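Home | Notebook | Bench notes | Parts | Contact

Dec 3, 2024

Got in early and put the Jerineck fingers back on before Vangelis arrived. I wanted one more clean run with them so the comparison with the Didik gripper would be fair. Yesterday's Didik numbers were taken after I had moved the camera, and the Jerineck numbers from last week were taken before, so the two sets could not really go side by side. Vangelis said this on Friday's call and I argued, and he was right.

Started the controller, homed the arm, ran the calibration twice. The first calibration had a larger error than I like, so I loosened the camera clamp, pushed it back against its stop and did it over. Second one was fine. I wrote the values on the inside cover of the notebook this time because I lost the last sheet.

The job is the same as it has been all month: old desktop towers, side panel off, get the memory and the small cards out without breaking the connectors. Skemstead wants to know which gripper we recommend before they order for their second line. They don't care much about speed. They care about boards that come out in one piece. Kalliopi keeps reminding me to put that at the top of the report and to stop leading with cycle times.

Plan for the day was 60 approaches with the Jerineck fingers, all over the same board, half with the force limit low and half with it at the setting Nakamura suggested. An approach means down to the target, touch, close, open, back up. No pulling. Pulling is tomorrow, once I trust the positions.

I used the Dell for all of it. It is heavy enough to stay put on the rails without being clamped, and the board has a bit of everything on it, with open space beside some parts and almost none beside others. The processor socket is my reference point for centering. If the arm comes down square over that, the offsets for the other targets usually hold.
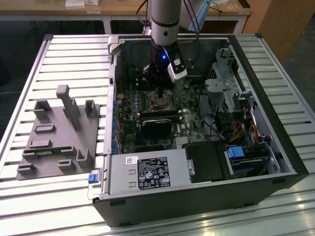 Gripper over the processor socket, Dell tower on its side, fixture plate to the left.

The low force setting gave me trouble. The fingers would touch, the controller would call it a contact, and then they would back off before closing. I got 31 good approaches in total before lunch, counting the repeats, and had to throw out the rest of that block. I thought the limit was too low for the weight of the fingers, so that their own movement was setting it off. Vangelis thought it was the cable pulling on the wrist when the arm gets low. We took turns being sure about it.

To settle it we gave the cable more slack and ran the same targets again. Better, but the false contacts did not go away. Then I raised the limit a little and they stopped. So probably both. I would like to test the two separately but there is no time for it this week, and I'll just say so in the report.

The Nakamura setting was much easier. Every approach went through. It does push harder than I would want on the small connectors, though. Vangelis put his finger under the tip at that setting and said he would not enjoy being a capacitor. We agreed the right number is somewhere between, and I set it at 70 percent of theirs for the afternoon.

Afternoon went better. Finished the block at the new setting with two misses, both near the drive cage. The fingers are long, but the body of the gripper is wide, and when the target is close to the cage the arm has to come in tilted. The Didik is narrower there and I think it will win on anything near the sheet metal. Where it loses is grip. The pads on it are hard and they slid on the memory last time. The Jerineck pads are softer and pick up dirt, so I wiped them every ten approaches and wrote that down too, in case it matters to Skemstead. They would have to do it on the line.

The loose cables in the case are still a problem for both. I pushed them to the side by hand before each block. A real tower will not arrive with its cables out of the way, and I don't have an answer for that yet. Kalliopi wants to try a separate first step with a hook tool. I said fine, but after the report.

She also came by to look at the fixture plate. She printed it for holding parts after they come out and wants to know if the slots are deep enough. I haven't put anything in them with the arm yet. By hand the fit is all right, a little tight in one of the guides. She took measurements and left.

Logged everything at the end of the day. The run counter on the controller is at 393, which includes the homing and calibration moves, so it is no use as a count of approaches. I need to ask Nakamura if it can be reset between blocks. Backed up the log to the shared drive and to my own stick.

For tomorrow: swap to the Didik first thing, leave the camera alone, same board, same force setting. Then pulls with both if there is time. Bring the small hex keys from home, the ones here are rounded off. Answer Skemstead about the delivery date. Vangelis is out until the afternoon, so the swap is on me.

Left at six. My back hurts from leaning over the rails.

Recent entries
Didik gripper, first day
Moving the camera mount
Call with Skemstead
Soft pads and hard pads
Controller update, again
Sorting the old towers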